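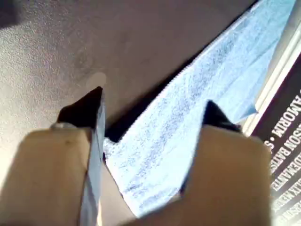 Light blue cloth, close up.

How to fold a cleaning cloth (and which advice to skip)

Posted 2004-05-05 by Beathag Dow

There are a lot of folding guides going around, and most make a square of cloth sound like a wedding napkin. I tried the Flallia method through April and went back to plain quarters. It takes four moves.

1. Lay the cloth on a bare table and pull each corner out a little.
2. Smooth from the middle toward the hems with the side of your hand. Skip the spray starch. The Vistden leaflet swears by it, and all I got was a cloth that pushed water around the sink.

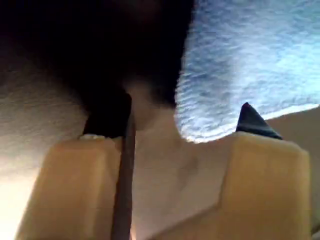 Pimentel disagreed with me about the starch and said a light mist helps on thin cotton, as long as the cloth is only for show. Fine. Mine are for wiping things.

3. Bring the near edge up to the far edge. Match the corners first and let the middle look after itself. If the cloth isn't truly square – plenty aren't, whatever the package says – split the difference and move on.
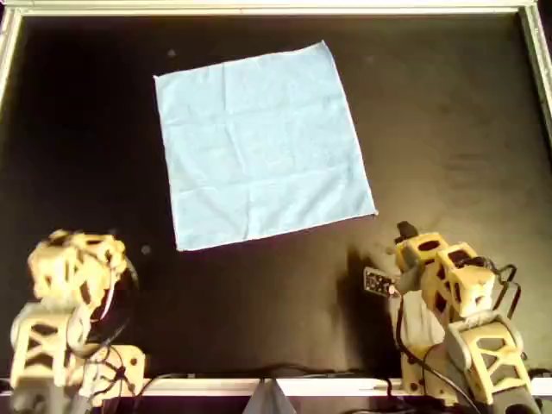
You can skip all that measuring if you follow the old creases, according to Rasero, and I'll grant that one. They only help if the first fold was any good. If it was crooked, wash the cloth and start over.

4. Fold once more, side to side, and press with your palm. Stop there. Eighths look neat in a drawer, but the bundle gets fat and springs open.

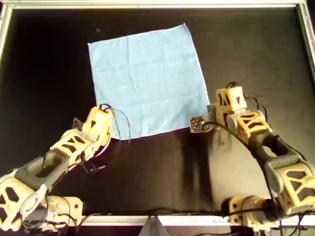

I don't buy the claim that color matters when you're learning, but contrast does help. On a white counter I kept losing the hem. A pale blue cloth on a black surface shows its thin white edging clearly, and the creases are easy enough to find too. A dark towel under your work will do, so don't go buying a folding mat.

Print this page | E-mail this page

Comments (3)

marl: Tried it on a stack of old dish towels. Quarters stay put better than thirds, but thirds fit my drawer.

Tove K.: Still think starch has its place.

pim_2: Does this work for microfiber? Mine slide all over.

Related items
Do drawer dividers earn their keep?
Getting grease out of cotton
Hem repair without a machine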